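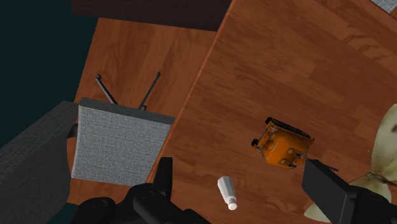 The plan for this block was simple enough to fit on an index card. Run four days a week, lift twice, and find out whether my left calf would tolerate the volume it tolerated three years ago. I am now at the end of week six, and I have enough notes to write them up.

Some background for anyone who hasn't read the earlier posts. I strained the calf in the spring, on the descent into Melwood, at a pace I had no reason to be running. The pain was on the inner side, a hand's width below the knee, and it came on over three or four strides. I walked the rest of the way to the car. The clinic in Pernen called it a mild strain of the medial gastrocnemius and gave me a sheet of exercises I could have drawn from memory, having been given the same sheet for the other leg.

What follows is what I did with the sheet. I am not a therapist. I have a calf and a spreadsheet.

Loading

The first two weeks were isometric holds. Stand on both feet, rise to the middle of the range, hold for 45 seconds, rest for two minutes, repeat five times. In the second week I moved to one leg. The hold itself is boring and the leg shakes toward the end of the third set, which I was told to expect.

From week three I switched to slow single-leg raises with the knee straight, three seconds up and three seconds down, and then the same thing with the knee bent. The bent-knee version shifts more of the work to the soleus, the flatter muscle underneath. Most runners I know skip it. I skipped it for years, and my bent-knee numbers were bad enough that I'll put them here: nine clean reps on the left, 17 on the right. By the end of week six it was 21 and 24.

I define a clean rep as one where the heel reaches the same height as the first rep. I checked it with a strip of tape on the door frame. Without the tape I was losing height by rep six and counting it anyway.

Total raises logged across the block, both legs, all variants: 3,049. The spreadsheet keeps the sum in a cell at the top, and I admit the number did some of the motivating.

Running

I did not run at all in week one. Week two was walk and jog intervals on the flat path by the water at Noltside, one minute each, for 20 minutes. The surface is packed gravel, and there are no hills in either direction for as far as I needed.

My rule was pain of 2 or less out of ten during the run, and nothing extra the next morning. The morning check was ten single-leg hops on the kitchen floor before coffee. If the hops felt the same on both sides, I ran the session on the plan. If they did not, I repeated the previous session. I repeated two sessions in six weeks, both after nights when I had slept badly, though two is too few to draw anything from.

Cadence went up slightly on its own. I did not aim for it. I have seen plenty of advice to shorten the stride after a calf injury, and it may be right, but I found that thinking about my feet made me run stiffly, and running stiffly is how I hurt the right one.

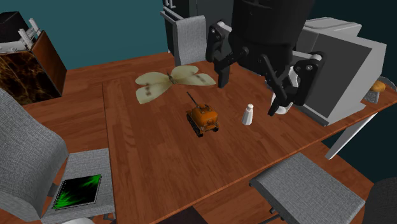 Strength work

Two sessions a week, both short. The main lifts were a split squat, a hip hinge and a seated calf raise. I kept the seated raise heavy, at 85 percent of what I could manage for a single hard set of six, and left the rest moderate.

The order matters more than I had assumed. When I did the seated raise last, I was tired and let the ankle drop at the bottom without control. I moved it to first and the next-day soreness went down. The split squat suffered a little. I can live with a worse split squat.

Equipment: the adjustable bench, a pair of dumbbells and the Tran wedge, a sloped block for standing on during the straight-leg raises. The wedge is fine. It slides on a smooth floor if you step onto it at an angle, so I put a rubber mat under it. I would not buy a second one, and a thick board would do the same job.

I have been asked about massage and foam rolling. I rolled the calf most evenings for five minutes. It felt good, and it made the first steps of the morning easier. I have no data that it did anything to the healing and I did not try a week without it, which would have been the useful test. I also had two sessions of hands-on work at the clinic. Same comment.

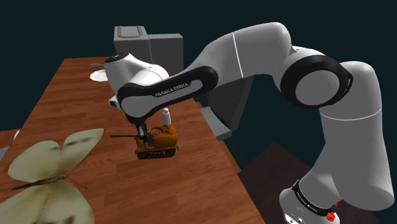 The part I got wrong was everything above the calf. For the first month I treated the leg as if it ended at the knee, and when I finally asked to be watched on a treadmill, the comment was that my left hip dropped at every landing and the calf was cleaning up after it. A leg is a linkage. A small error near the hip becomes a large one at the foot. I added side planks and a single-leg step-down from a low box, three sets each, and the hip drop was visibly smaller on video two weeks later.

Numbers for week six

Four runs, the longest 70 minutes. No session above the pain limit. Hops even on both sides on six mornings of seven. Waist-height step-ups, no. I tried one and put it off until the next block.

Next

The next block starts on Monday and goes into July. Total running time increases by no more than ten minutes a week, with an easy week every fourth. Hills come back in the second week, uphill only, and I'll walk down. The descent into Melwood stays off the list until I can do 100 straight-leg raises in a day, split however I like, without feeling it on the hop check the next morning. That threshold has no science behind it. I picked it because it is easy to remember.

I still need to sort out shoes. The pair I was wearing for the injury has a lower heel than the pair I came back in, and I changed both the shoes and the training at once, so I can't separate the two. The old pair is by the door. I will probably try them for one short run on the flat at Noltside and write down what happens.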